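# The Green Tray Method for a Table That Collects Everything

If your table is anything like mine, it starts the day clear and by supper it has a marker on it, a toy, something from the bathroom and a piece of fruit that somebody meant to eat. I spent years putting those things away one at a time, walking back and forth like a waitress, and I was always cross by the end of it! What finally helped was a shallow tray and two baskets, and I'd love to walk you through it.

## What you'll need

- One tray with a raised lip, so round things don't roll off
- Two baskets in different colors — mine are dark brown and orange-tan
- A cleared table, wiped down

## Step by step

1. Set the baskets side by side toward the back of the table, leaving a gap between them. Put the tray in front, where your hands naturally land.
2. Gather every stray thing onto the tray. Don't sort yet (I know it's tempting), just gather.
3. Spread things out a little. Tall bottles stand up, pens lie flat, and fruit goes where it won't get knocked.
4. Now decide what each basket is for. In our house the dark one takes bathroom and grooming things, and the lighter one takes toys and anything for writing or drawing.
5. Move things over, starting with whatever is tallest, so you're not reaching across it for the rest.
6. Fruit comes last and goes back to the kitchen. Please don't drop an apple in with the markers — I did that in November and was sorry.

The apple and the marker share the green tray in all four:
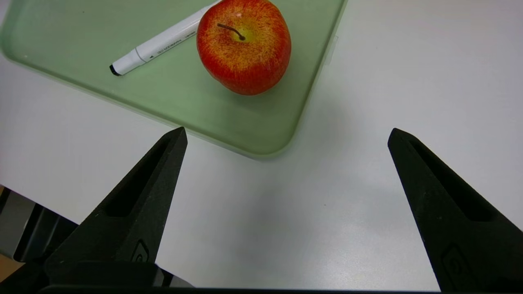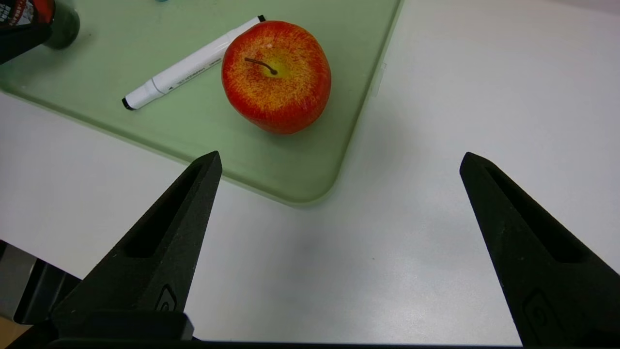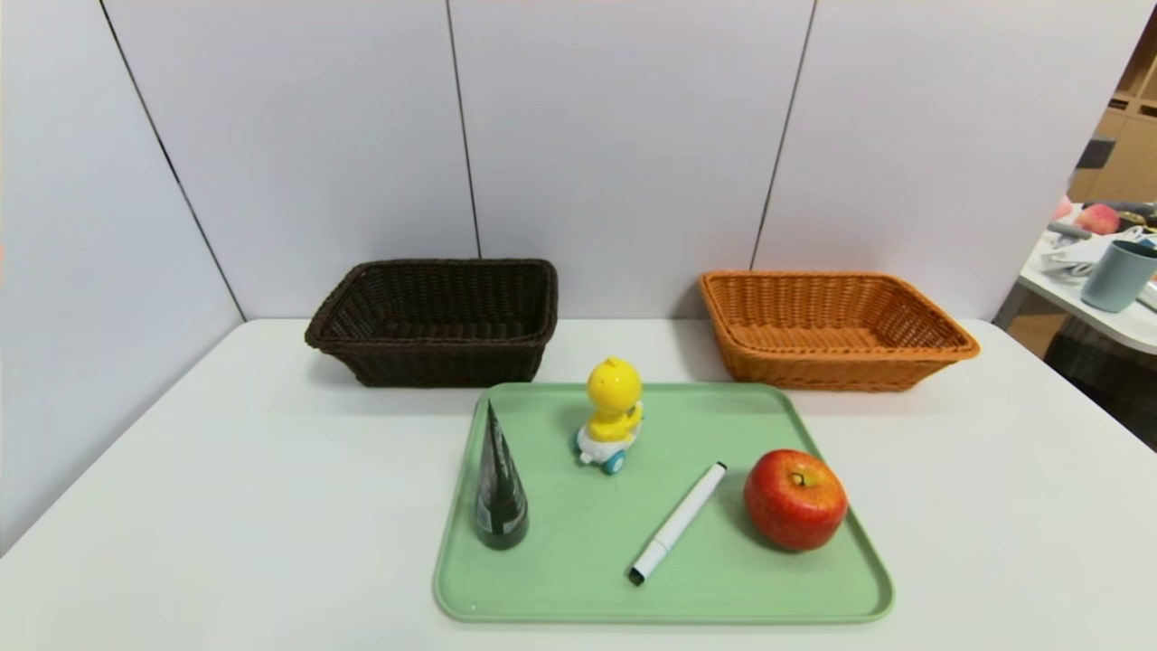
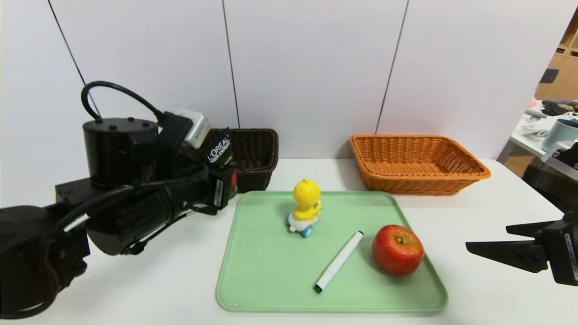 Leonora Agbayani wrote to me that her baskets fill up within a few days no matter what she does, and that she has started emptying them completely on the same evening she takes out the recycling. She also keeps pens tip down in a mug, and she wanted to know whether that was cheating.

Not a bit, Leonora! A mug by the phone is a perfectly good home for pens, and it leaves more room in the basket for toys. I do like your recycling evening, too, and I've borrowed it.

## A few small things

If you're buying baskets, measure the back of your table first and leave enough room to lift each one out by the rim. Wicker catches crumbs in the weave, so turn the baskets over outdoors now and then and give the bottoms a good pat. The tray only wants a damp cloth and a dry towel.

With children, let them carry the toys over themselves, even when it takes forever. Mine set the timer for 18 minutes and generally wander off before it rings, and I finish the markers on my own with a cup of tea.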